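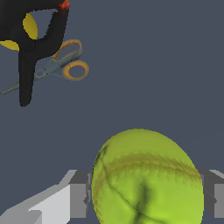 3.2 Storage damp and seed loss

Seed was kept at two sites, Grastundale and Karkwood, in paper sacks off the floor. We weighed 266 sacks in August, then again after 5 months. Losses were worse at Karkwood - up to 885 grams in one sack, mostly mold and some mice. Bravo and Dissanayake did the weighing, same scale both times. 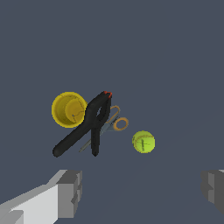

Sacks near the north wall did worst. Door side fine. Harju had seen the same pattern in an earlier store, with a differnt barley, so the variety probaly matters less than the wall. Airing the sheds at noon helped a little. Three sacks left out of the totals, labels lost.

Figure 3. Weight loss by shed and wall, both sites.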